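Home | Modules | Timetable | Handouts | Contact

Automation in Practice, Handout 9
Can machines do the chores yet? Wiring and small assembly
December 11, 2018

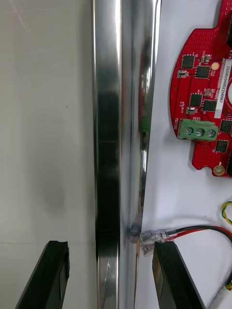

Last session dealt with rigid parts: lifting, stacking, placing in a tray. Most of that is solved where the part arrives in a known position. Wiring is harder for two reasons.

1. Wire has no fixed shape. A lead held at one end may point anywhere at the other, and the shape changes as soon as it touches something. Red and black wires and a yellow and green earth wire also differ in stiffness, so a grip that suits one may let another slip.

2. The surroundings are awkward. Polished steel gives reflections which a vision system may take for real edges. Clear plastic connectors have the opposite fault and hardly show at all. Screw terminals need the right force as well as the right position.

Bench figures (Haltix cell, Vemville, November)
Attempts logged: 3,719
Success at picking up a free wire end: 59 per cent
Success of a trained fitter on the same task: taken as 100 per cent

The figure covers picking up only. Inserting the end into a terminal and tightening the screw were not scored. Do not quote it as a rate for the whole job.

Household chores raise the same problem under other names. A tea towel, a shoelace and a lamp flex are all soft objects with one useful end. A two-finger gripper can hold any of them. Finding the useful end and keeping it in view while the fingers close is the open question.

Working position for this module: fixed shop-floor tasks, yes; wiring with human checking, in part; general repair in the home, no.

Before the seminar, read the Van Loon notes on contact sensing, sections 2 and 3. Bring one chore broken down into separate grips.

Related handouts
Handout 8: Rigid parts and trays
Handout 7: The Stenuvance folding trial
Handout 6: Grip force and slip
Handout 5: Shiny and clear surfaces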